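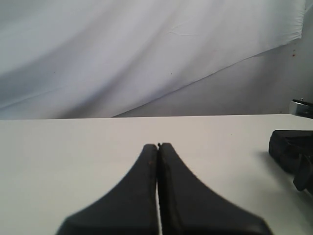

I nearly didn't go to the Varkside open day, as it meant two buses and a packed lunch on a Monday, but I'm so glad I did! The Camura building is tucked away behind the old tram sheds and I walked past it twice before I spotted the door. Free entry, tea for 30p, and a queue for the cake by eleven.

The ground floor was all stalls (Jasta had brought samples of their foam inserts, and I came home with far too many of them). Upstairs was more my sort of thing – cases, boxes and bags, and lots of talk about how to pack them. I've got a cupboard full of camera bits at home rattling about in biscuit tins, so I was all ears.

I do like a plain white table with one thing on it. You look at it properly, instead of rummaging like you would at a jumble sale. The one that got me was a black plastic carrying case, lying flat, with a pale grey-blue cloth hung up behind. Nothing fancy, and just what I've been after for ages. I went back to it three times, I think, and then stood on the landing trying to work out whether my long lens would go in one like it. 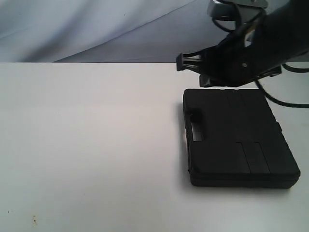

Lunch and the Laizer talk

I ate my sandwiches on the back steps and then caught the Laizer talk on hinges and catches, which sounds dull and wasn't. My only moan is that the room was stuffy and the chairs were hard. There's another open day in December and I'll be there, with a cushion.

Back to top | Contact | © Varkside Visits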